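Is a smart plug with an energy monitor worth it for finding out what's running up my bill?

My electric bill from Erkbridge Power jumped to $127 for September and I can't see why. Same apartment, same two people, no new appliances except a small dehumidifier in the hall closet. I keep seeing the Jumard plug recommended, the one that shows how much each thing uses on your phone. It's $28 and the ads say it "pays for itself in weeks." I have my doubts. Has anyone found one of these useful, or is it another gadget that ends up in a drawer? I rent, so anything that involves opening the breaker panel is out.

posted in Home & Utilities, 4 replies hidden

troltberg_tenant

Get one! I have the Pal plug and love it. You can turn lamps on from bed. Didn't save money that I noticed but the app is nice.

marlow_basement
Regular contributor

The plug won't save you a cent by itself. It's a meter. If you read "pays for itself" on the box, ask what exactly is supposed to be doing the paying. You save when you switch something off or replace it, and you can do both without an app.

Before you spend anything, look at the bill. Does it say "actual" or "estimated" next to the reading? If they guessed low over the summer and then read the meter in September, you could be paying for months of catching up. Also check how many days the billing period covers and whether the rate changed. I would put money on one of those before I'd blame a phone charger.

Then the dehumidifier. You mention it like it's nothing, but it's the one thing in your list that could do it. Look at the label on the back for the watts. Say it's 300 and it runs all day and all night, that's a little over 7 kilowatt-hours a day. Multiply by whatever your rate is. Turn it off for a week and read the meter at the same time each evening, before and after. Costs nothing.

One more thing – if you do buy a plug, check the maximum load before you put a space heater or a window AC on it. Some of them aren't meant for that and I wouldn't trust the marketing page to mention it.

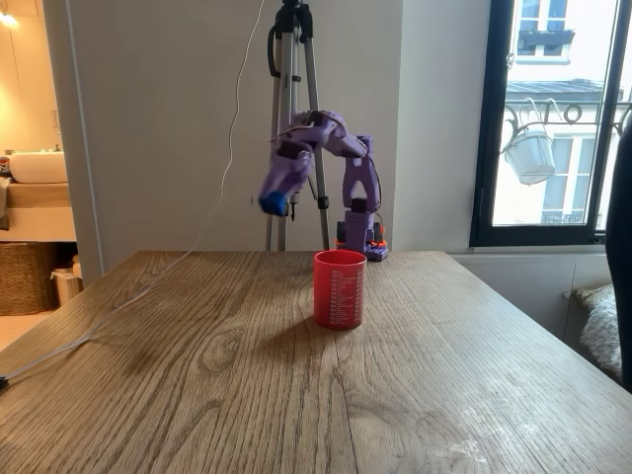

fourth_floor_walkup
Moderator, Home & Utilities

I mostly agree with the reply before mine, with one exception. A monitoring plug is handy for things that cycle on and off, like a fridge, where the label tells you very little. You need to leave it on there for a few days, though. A reading taken over 60 minutes can catch the compressor running or catch it resting, and you'll get a scary number or a lovely one depending on luck. Most of the glowing reviews I've read are from people who looked at it once.

I'd also skip the "standby vampire" hunt. I went through my whole living room that way and the TV, router and speaker together came to less than 4 dollars a month, most of it the router, and I'm not turning that off. The articles that promise huge savings from unplugging your toaster never seem to show a bill.

Where I'd look in a rental is the water heater, if it's electric and on your meter. None of these plugs can measure it, it's wired in. Try turning the thermostat down a little if you have access, or ask the landlord what it's set to.

See if your library lends out a plain plug-in meter with a screen. Mine does. No account, no app, and you give it back when you're done. If it's all checked out, fine, buy the cheapest one with a return policy and keep the receipt.

And call the utility about the estimated reading first. Have the number off your own meter written down when you do.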